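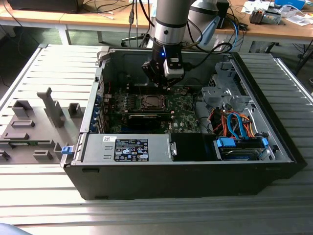

Stollau site adds second bench for desktop tower strip-down

September 2019

Wokura has opened a second bench for stripping down desktop towers at its Stollau site, after taking in 2000 retired office machines in July. The towers come from Hindard, which is replacing its desktop stock at all 13 of its branches.

Each tower is laid on its side on a slotted aluminium bench and the side panel is taken off, leaving the motherboard, power supply and drive cage open from above. Work on a Dell tower follows the same order as on other makes. The processor is removed first, leaving the socket and its metal retention frame in place on the board. Memory and graphics cards come next, then the drives. Blue plastic clips hold the drive in its lower bay on the Dell, and no screwdriver is needed at that stage.

SATA and power cables are unplugged at both ends and kept for testing. Power supplies are sorted by the rating on the label and are not opened on site. Boards with a damaged socket go straight to metal recovery.

Drives are wiped in a separate room and logged by serial number. Any drive that fails the wipe 2 times is shredded.

Working parts are sold on through Norðdahl, which takes graphics cards and memory in mixed lots. Empty steel cases are flattened and collected every fortnight.

Wokura said the Hindard machines would be finished before any further bulk loads are accepted. Small loads from local offices can still be booked in by phone.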